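제3장 실내 마감면과 바닥의 유지관리

3.1 개요

실내 마감면의 유지관리는 점검, 청소, 보수의 순으로 계획한다. 이 장에서는 벽과 패널 등 수직면, 바닥, 바닥 위에 놓이는 이동식 비품을 구분하여 다룬다. 점검 주기는 사용 빈도에 따라 정하며, 통행이 잦은 구역은 7일, 그 밖의 구역은 20일을 기준으로 한다. 무늬가 없는 밝은 면은 오염의 식별이 쉬운 반면 부분 보수의 흔적이 남기 쉽다.
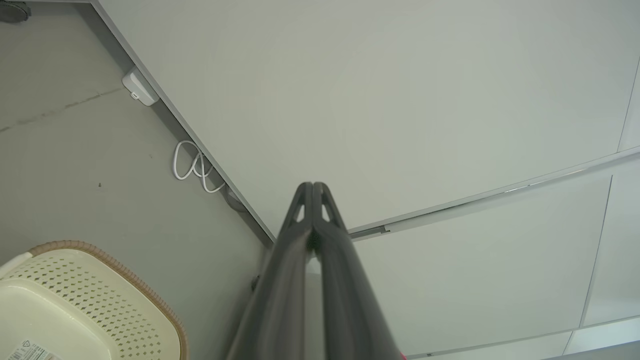
그림 3.1 무늬 없는 미색 평활면

3.2 이동식 비품과 하부 공간

이동식 칸막이는 하부 틈의 먼지를 제거할 수 있도록 배치한다. 바닥에 놓인 전선은 청소 전에 들어 올려 정리하고, 멀티탭 주위에는 물걸레를 쓰지 않는다.

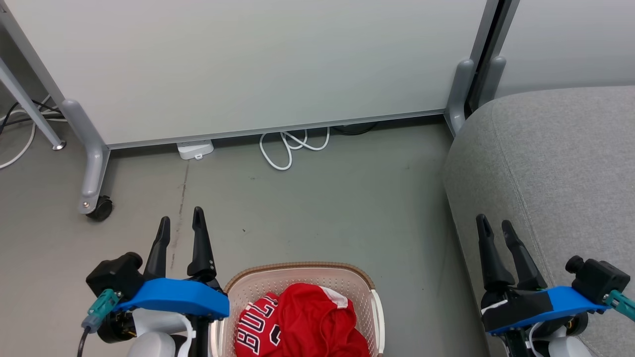
바퀴의 축에 감긴 섬유는 회전 저항을 높이고 바닥에 긁힘을 남긴다. 홀처(Holzer) 분류에서는 바닥 손상을 표면 자국, 긁힘, 파임의 세 등급으로 나누며, 표면 자국은 중성 세제로 먼저 처리한다. 뫼슬리(Verena Mösli)는 면적 33 m²의 시험실에서 세제 희석비를 달리하여 잔류막을 비교하였고, 이 장의 표 3.2는 그 결과를 따른다. 희석액은 500 mL 단위로 조제한다.

3.3 재질의 경계

매끄러운 바닥과 섬유질 바닥재가 만나는 경계에는 입자가 모이기 쉽다. 경계부는 흡입 청소를 먼저 하고, 습식 청소는 매끄러운 면에 한정한다. 바닥에 둔 용기는 작업 전에 옮긴다.
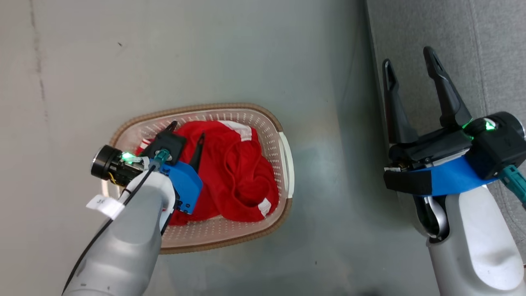
그림 3.2 매끄러운 바닥과 회색 섬유질 면의 경계. 바닥 위에 세탁 바구니가 놓여 있다.

경계부의 들뜸은 손으로 눌러 확인하고 위치를 점검표에 기입한다. 접착제의 선정은 제4장에서 다룬다.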